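Notes for the parish history talk, 23 Jun 2026
Slot is 30 minutes with questions. Skip the part on the bells if the first section runs long.

## Opening

- Thank the hosts. Say where the toilets are.
- Subject tonight: how the Flestberg congregation moved from its old chapel to the building on Durkholm Street, and what happened to its records on the way.
- I am not going to argue doctrine. The split with the Prandberg congregation comes up, but only as far as it explains the paperwork.

## The old chapel

- Built to seat 800. By the last years the Sunday register shows 59 in the pews.
- Heating failed one November and services moved to the school hall. Most people assumed this was for the winter.
- The elders voted in the spring to sell. Read out the minute here. It is four lines long, so read all of it.

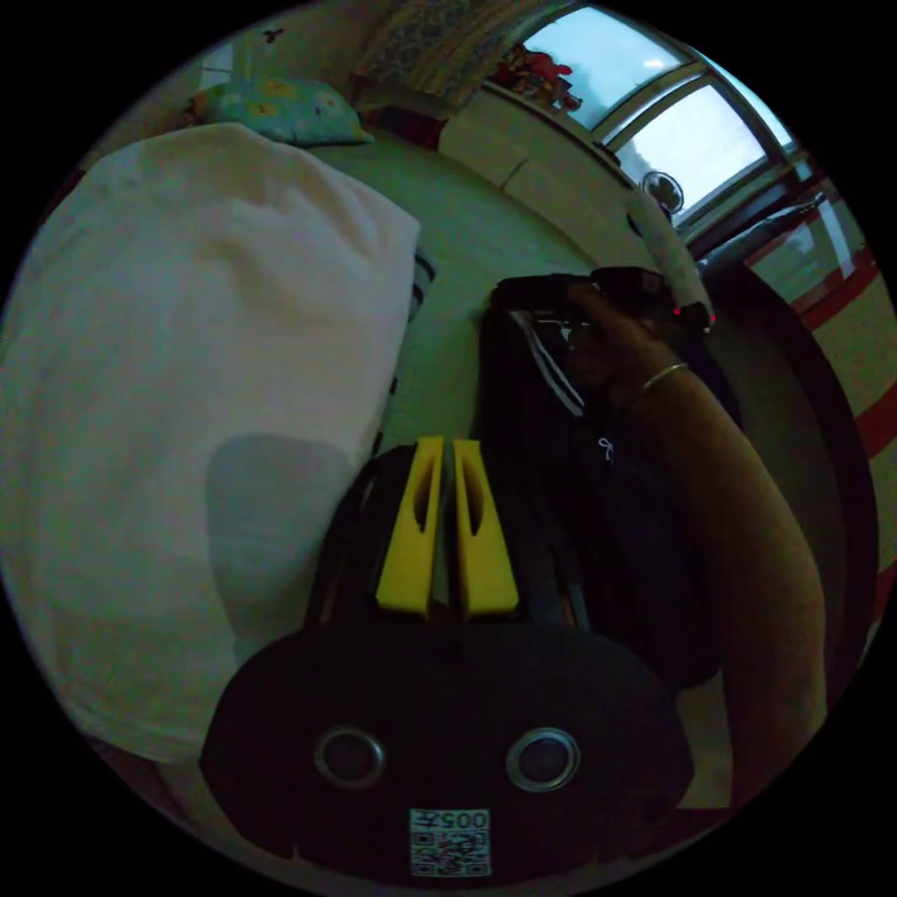 **Did the congregation lose its legal name when the building was sold?**
The name stayed with the members, and the deed of sale covered only the land and the chapel.

- Pause. People often mix up the building and the body that owns it, so repeat that point if faces look blank.

## The Prandberg question

- Prandberg had its own pastor and its own hymnal, but shared a burial ground with Flestberg.
- When the sale went through, both sides claimed the burial register. It has 2893 entries.
- Settled by making a copy. Prandberg kept the original, Flestberg got the copy, and later entries were made in both.
- The two books stop matching after a while. Mention the misspelled surnames but don't read the list.

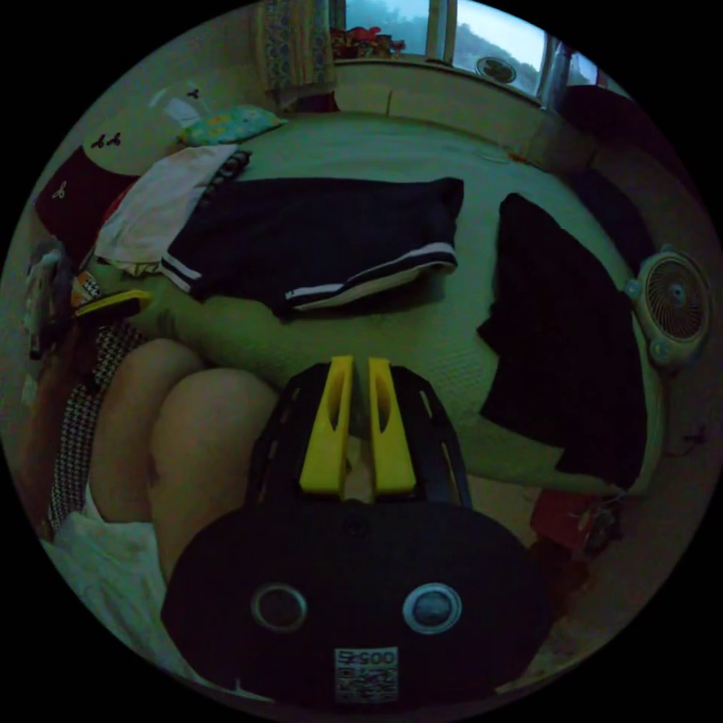
*The gripper's yellow fingers, open above the bed.*

- Move straight on to the Luangrath bequest. Time check: should be at 15 minutes.

## The Luangrath bequest

- A gift of 3000 dollars, left for "the keeping of the books and the comfort of the minister."
- The wording caused trouble. One side read "books" as the account books, the other as the library.
- In the end it paid for shelving, a dry cupboard and a new stove in the manse.
- The receipt for the stove survives. The one for the shelving does not.

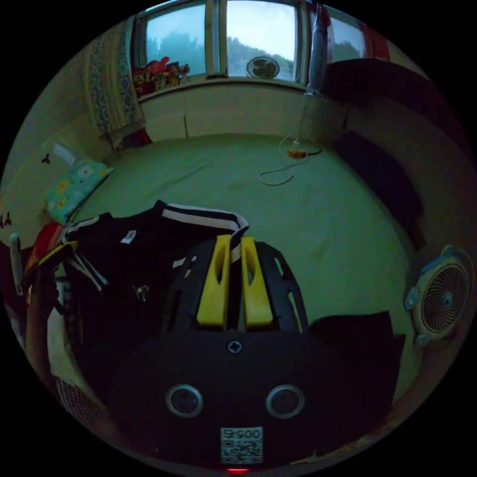
## Where the records are now

- Baptisms and marriages: the church office on Durkholm Street, by appointment.
- Burials: original at Prandberg, copy in the same office as the baptisms.
- Minutes: complete apart from one volume. If anyone in the room has it, or knows a family who might, ask them to see me after.
- Pencils only in the reading room. Phones are fine for taking copies.

## Questions

- Likely to be asked about the bells. They were sold with the chapel and I have not traced them.
- Likely to be asked whether the two congregations will merge again. Say that is for the members and take the next question.
- Leave the handout with the reading list by the door.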